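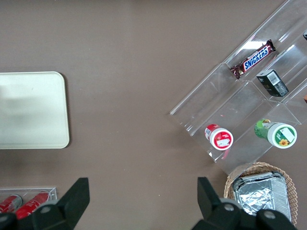

Trying a gripper at your own table: tips from a doubtful buyer

1. Test it on your own clutter. The Jimon sales clip shows a hand picking foam cubes off a mat. My kitchen has no foam cubes. Get out cans, a candy bar, a small box and some foil, and put them where you'd keep them.

2. Clear stands deserve their own round. A Snickers in an acrylic compartment is easy for you and me to spot, but bright edges and see-through dividers are a fair thing to throw at any camera. Try it with the overhead light on, then off.

3. Lay round things on their sides. Upright cans flatter every gripper I've tried. Lying down, they can roll, and a lid facing the fingers gives you a different grip from a bare side.

4. Foil last. The Werport fingers held a can well enough and then put a crease right through my foil tray. Radoslava Mikuš, who lent me the Sangkhawat pair, told me to lower the closing force first. I did – and then it dropped the can. One setting for both? I haven't found it.

5. Leave bare table in the middle. You want a place to set things down without knocking the stand, and the arm needs room to turn.

6. Don't swap fingers and controller on the same day. I did that one Sunday with the Madside controller and learned nothing about either.

7. Write down the misses. I logged 200 tries per pair, and one pair missed 38. The seller's sheet claimed 2000 picks without a drop. It didn't say picks of what.

8. Check the screws at the base of each finger before every session. A quarter turn of slack had me blaming the camera for a whole evening.

I still load the basket by hand. The Sangkhawat pair goes back to Radoslava in September unless it learns to leave foil alone.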